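작은 가게와 공방을 위한 온라인 결제 페이지 관리 요령

공방에서 만든 물건이나 강좌를 홈페이지에서 직접 팔다 보면 결제 화면이 가장 손이 많이 간다. 아래는 회비, 수강료, 물품 대금을 따로 받는 작은 작업실에서 쓰는 방법을 정리한 것이다.

1. 결제 항목은 용도별로 나눈다
회비와 수강료를 한 양식으로 받으면 월말에 입금 내역을 일일이 대조해야 한다. 양식을 따로 만들고 주문번호 앞에 구분 글자를 붙인다. 회비는 M, 수강료는 C, 물품은 G 정도면 충분하다. 나중에 엑셀로 내려받아 정렬하면 바로 나뉜다.

2. 입력 칸을 줄인다
이름, 연락처, 이메일, 금액이면 대부분 처리된다. 배송이 없는 항목에서는 주소 칸을 뺀다. 우리 수강료 양식은 칸이 아홉 개였는데 네 개로 줄인 뒤 전화로 묻는 사람이 눈에 띄게 적어졌다.

3. 관리자 계정은 사람마다 따로 만든다
비밀번호 하나를 여럿이 돌려 쓰면 누가 환불을 처리했는지 알 수 없다. 그만둔 사람의 계정은 그날 바로 정지한다. 복구 코드는 인쇄해서 서랍에 넣고 잠가 둔다.

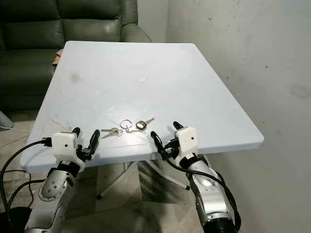

탁자 위의 열쇠와 고리

4. 시험 결제를 먼저 해 본다
새 양식을 열기 전에 결제 대행사의 시험 모드로 승인, 취소, 부분 취소를 한 번씩 돌린다. 실제 카드로도 소액을 결제하고 곧바로 취소해 본다. 휴대전화에서도 같은 순서로 확인한다. 컴퓨터에서는 멀쩡한 버튼이 작은 화면에서는 키보드에 가려지는 일이 있다.

5. 확인 메일 문구를 고쳐 쓴다
기본 문구를 그대로 두면 스팸으로 오해받기 쉽다. 제목에 가게 이름과 항목을 넣고, 본문에는 금액과 주문번호, 문의 전화를 적는다. 카드 명세서에 찍히는 상호가 가게 이름과 다르면 그것도 적어 둔다. 우리 쪽은 명세서에 Fluvenard로 나오는데, 이 한 줄을 넣기 전에는 모르는 결제라며 연락하는 분이 종종 있었다.

6. 정산 내역은 매주 맞춘다
한 달 치를 몰아서 보면 수수료와 취소 건이 섞여 찾기 어렵다. 지난 3월에는 257건을 한꺼번에 맞추다가 이틀을 썼다. 요즘은 월요일 오전에 60분을 정해 두고 지난주 것만 본다. 순서는 다음과 같다.
- 대행사 관리 화면에서 지난주 내역을 내려받는다
- 주문번호로 홈페이지 주문 목록과 대조한다
- 통장 입금액에 수수료를 더해 총액과 비교한다
- 차이가 나면 취소 건부터 확인한다
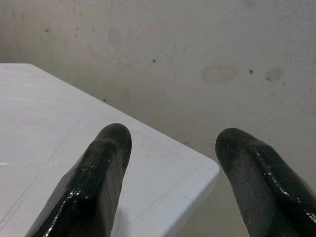
검은색 손가락 한 쌍, 가까이서 본 모습

7. 카드 번호를 적어 두지 않는다
전화로 카드 번호를 불러 주겠다는 손님이 있어도 받아 적지 않는다. 결제 링크를 문자로 보내면 된다. 메모지, 공용 메일함, 메신저 모두 마찬가지다.

8. 갱신 날짜를 달력에 적는다
보안 인증서, 도메인, 대행사 계약은 만료일이 제각각이다. 인증서가 끊기면 브라우저에 경고가 뜨고 결제를 포기하는 사람이 나온다. 만료 한 달 전과 일주일 전에 알림을 걸어 둔다. 자동 갱신으로 해 두었어도 등록한 카드의 유효기간은 따로 살핀다.

9. 환불 규정은 결제 버튼 바로 위에 둔다
페이지 맨 아래 작은 글씨로 두면 아무도 읽지 않는다. 강좌라면 며칠 전까지 전액 환불인지, 재료비는 빠지는지 두세 줄로 쓴다. 규정을 바꾸면 바꾼 날짜를 옆에 남기고, 예전 규정으로 결제한 사람에게는 예전 것을 적용한다.

작성: Elsie Fairclough
최종 수정: 2018-02-18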